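Projects > Music and Society > Reports

Print this page | E-mail this page

Amateur Choirs and the Cost of Rehearsal Space

This report considers how amateur choirs in Osard pay for the rooms in which they rehearse.
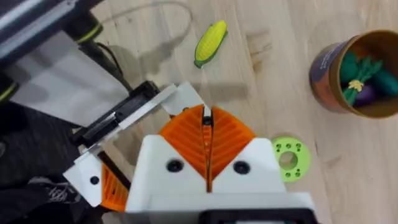
Replies were received from 244 singers in two choirs, Orkaveo and Celtora. Orkaveo pays 1250 a year for its hall – a sum met wholly from subscriptions.
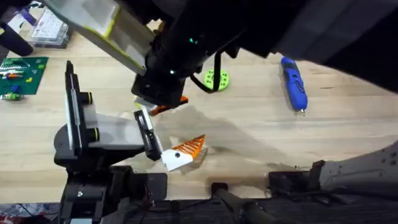

Rojanasak replied that the fee mattered less than the hour, as many members could not arrive before eight in the evening.

Celtora sings in a school and pays nothing, but must leave the building during holidays. Its autumn concert was therefore moved from September.
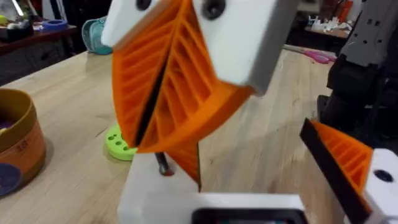

Over half of those who replied would accept a higher subscription if the room had a tuned piano.

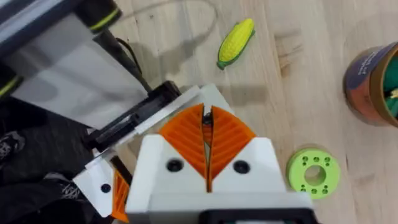 Hendrik Smits

It is recommended that both choirs seek a shared booking for the coming year.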